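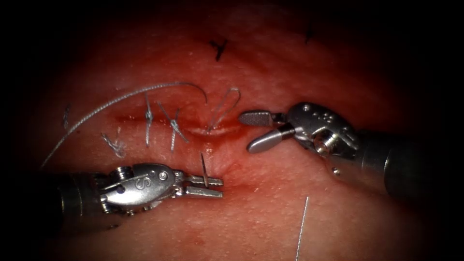 The second reporting period of the Plovamance project was devoted to wound closure on practice tissue, as set out in the work plan agreed with the Harju Fund. Work during the period concentrated on interrupted stitches in braided thread, placed along a single straight incision. The usual difficulty lies in keeping the tension even from one stitch to the next. In the pad shown, three stitches are knotted across or close to the incision while the fourth is still an open loop standing above its right-hand part, with the needle held almost upright in the jaws. It is at this stage that most of the errors recorded in the period occurred, either through too much thread being drawn through or through a loop tightened before the edges had met.

Practice material

A total of 338 tissue pads were used between January and the close of the period. All were obtained from Drallia under the existing supply agreement. The pads have performed adequately, although the edges of the cut tend to lift after repeated passes of the needle, and a pad is now withdrawn once its first incision has been closed. This has raised consumption above the original estimate. Thread was supplied by Fekton in two batches, the second of which arrived late and delayed the knot-tying sessions. The cost of both items remains within the approved budget heading.

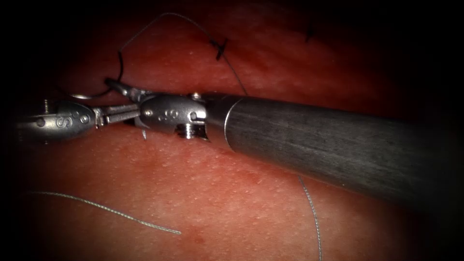

Activity completed

In all, 1372 stitches were placed and assessed. Each was scored for spacing, depth of bite, apposition of the edges and security of the knot. Of these, 398 were returned for repetition, the majority on account of slack first throws. Spacing gave little cause for concern. Cut tails were frequently longer than the agreed standard, and the guidance sheet has been amended accordingly.

Thread handling was added to the assessment part way through the period. Long strands left lying across the work were found to slow the formation of the next loop and, on occasion, to catch under it. Trainees are now asked to draw the strand clear before the first wrap is made. 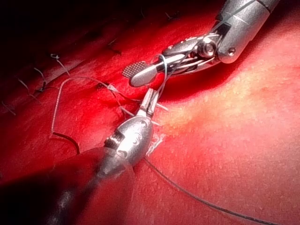 The change has been well received by the assessors, who report fewer interruptions during tying. It is too early to say whether it has affected the repetition rate, and the matter will be reviewed when a full set of scores is available under the revised sheet.

Matters for the Fund's attention

The continuous suture module has been moved to the next period. No additional funding is requested, but approval is sought to transfer the unspent travel allowance to practice material. Roughly 2 months' stock of pads remains in store. Questions on this report should be addressed to Oona Vuorinen, project lead.

Related documents
Plovamance: first progress report
Guidance sheet: knots and cut tails (revised)
Scoring form for interrupted stitches
Harju Fund: notes on transfers between budget headings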